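How to sort and store beads, bangles and pendants in a cardboard box

Jewellery boxes with fitted trays are nice to have, but they cost money and the compartments are never the size you want. A small cardboard box and one strip of corrugated card will hold most of what a person wears in a week. I have kept mine this way since I moved to Zisulstead, and the first box lasted 343 days before a corner split.

What you need

A shallow cardboard box, without its lid
A spare piece of corrugated card
Scissors and a pencil
A soft cloth
A blanket or thick towel to work on

Step 1: Pick somewhere soft to work

Spread a blanket over the bed and do everything there. Beads that drop on a blanket stay where they land. Beads that drop on floorboards go under the wardrobe, and I am still one short from the last time I tried it on the floor.

Step 2: Cut the divider

Measure the inside of the box from side to side. Mine is 278 mm across. Cut the card to that length and a touch over, so that it grips when you push it in. The height should come just below the rim. Cut it with the ridges running upright, as it bends less that way.

You don't need glue. A divider that lifts out can be moved when you buy something bigger, and you can tip the box out to get rid of dust. If yours slides about, fold a small tab at each end and tape the tabs down.

Step 3: Undo the tangles first

Lay each piece on the blanket and open every clasp. For a knotted cord, put a pin in the middle of the knot and work it loose a little at a time. Don't pull on the ends. Knots in red string are the worst, and it's worth doing them by daylight.

Wipe each piece with the dry cloth as you go. Pearls should only ever get a soft cloth, no polish.

Step 4: Decide what goes with what

I sort by how things behave in the box. Pearls and light things for the wrist go on one side of the divider, long strands and anything on a cord on the other. Sekar Subramaniam, who taught me to restring beads, sorts by colour instead and can find everything just as fast, so please yourself.

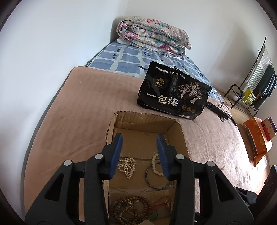
Step 5: Lay each piece in

Start with the longest strand. Hold it by one end and let it down in loops, each on top of the last. My wooden prayer beads go in like this, next to the red string with the little golden bell. Pearls get the same treatment in the other half, with a bracelet and a dark bangle to the right of them.

A bangle can overlap a bracelet without harm – just don't thread one through the other. Put jade where nothing heavy will land on it. If a pendant hangs on a long cord, lay the cord straight and leave the pendant at the end.

Step 6: Put the box away

Keep it flat in a drawer, away from the radiator and out of the bathroom. Cardboard goes soft in damp air, and the string will too.

Worn edges don't matter much. When the rim starts to tear you can run paper tape along it, or do what I do and leave it until the sides give way. Change the box then and keep the old divider if it fits.

Step 7: Go through it again in January

Take everything out, check the strings for fraying and put anything that needs mending in an envelope. Kartini Raju mends mine for the price of the thread. Write on the front what's wrong with each piece, or you will have forgotten by the time you get there.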